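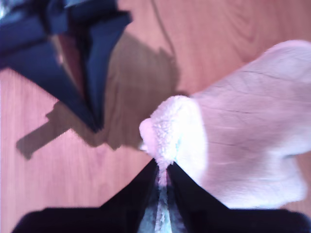
Settling into a hotel room for a longer stay

Hang shirts in the bathroom while you shower, door shut, fan off. Most creases drop out by the time you're dressed. Linen needs the iron.

Ask for extra hangers at check-in. At the Pernska we got 2 more per person and they were in the room by evening.

Wash socks and underwear in the sink at night — a capful of shampoo is plenty. Roll them in a bath towel and press hard before hanging.
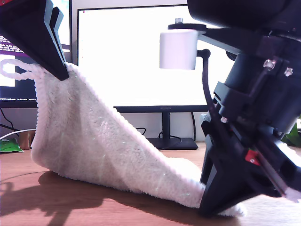
Don't dry anything on a lampshade or over a heater. Bronwyn Lockyer, who ran housekeeping at the Balleo, a hotel with nearly 200 rooms, saw plenty of scorched shades.

If the minibar fridge is packed, ask the desk to empty it. Some places charge for moved items, so call first.

Keep one drawer for dirty clothes and line it with the laundry bag.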